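3.2 Materials and storage of the objects

The play objects were kept in the kitchen area of each household, because most of the owners fed and played with the dog in the same room. We asked the families not to buy anything new for the study. In 13 of the 40 households the toys had no place of their own and were put together with other small things of the home, such as dice, balls and cleaning pads. We call this a mixed container. An open metal bowl was the most common form of it, and Figure 2 gives one case from the Farkville group.

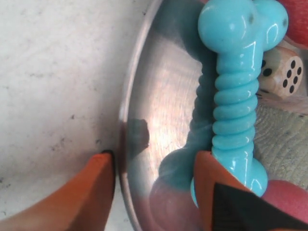

Figure 2. Mixed container: stainless-steel bowl with a turquoise-blue bone toy, a wooden die and two red or pinkish balls.

The owners were asked to leave the container at its usual place for seven days and to write down each time when an object was taken out or put back. The notes were collected by the second author in October. Households in Sirau used a shorter form of the diary, which had only the name of the object and the hour. For this reason the two groups are compared only in the number of removals and not in the length of play.

Objects with a ribbed or knobbed surface were coded as chewing toys, and balls of any size were coded as throwing toys. Things which were not made for dogs were coded as "other", also when the owner reported that the dog liked them. Where the two coders did not agree, the object was discussed again and the first code was kept if no agreement was found. This happened in nearly 7 percent of the entries.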